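Unit 4: Planning and Budgeting for Handheld Gripper Stations

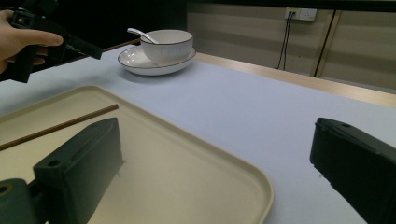

Figure 4.1. Tabletop work with handheld grippers: tray, chopstick, bowl and saucer.

Most first budgets in this course cover the gripper and stop there. For the Rutside exercise you will plan a full station, meaning one table with everything needed to run tableware tasks on it.

Start from the task list. A ribbed bowl with a spoon in it and a thin chopstick on a tray ask different things of the fingers, so price the fingers as a separate line from the body of the tool. Fingers wear and get redesigned. The tool body usually stays.

Lines to include
Grippers: 2 per station
Spare fingers: one full set per gripper
Tableware: trays, bowls, saucers, spoons, chopsticks, with replacements for ceramics
Power: outlets within reach of the table, cable routing
Table: fixed height, plain top

Your ceiling is $2000 per station. Set aside $300 of that for consumables and breakage before you price anything else. In past years nearly every overspend came from this line being filled in last.

Quotes
Use the Plakureck and Skellonow price sheets from July. Plakureck includes shipping – Skellonow does not. Oláh sells fingers only and can be combined with either.

To hand in
One page with totals, plus a short note on what you would cut first if the ceiling dropped. Due August 9, 2025. Bring a printed copy to the review session.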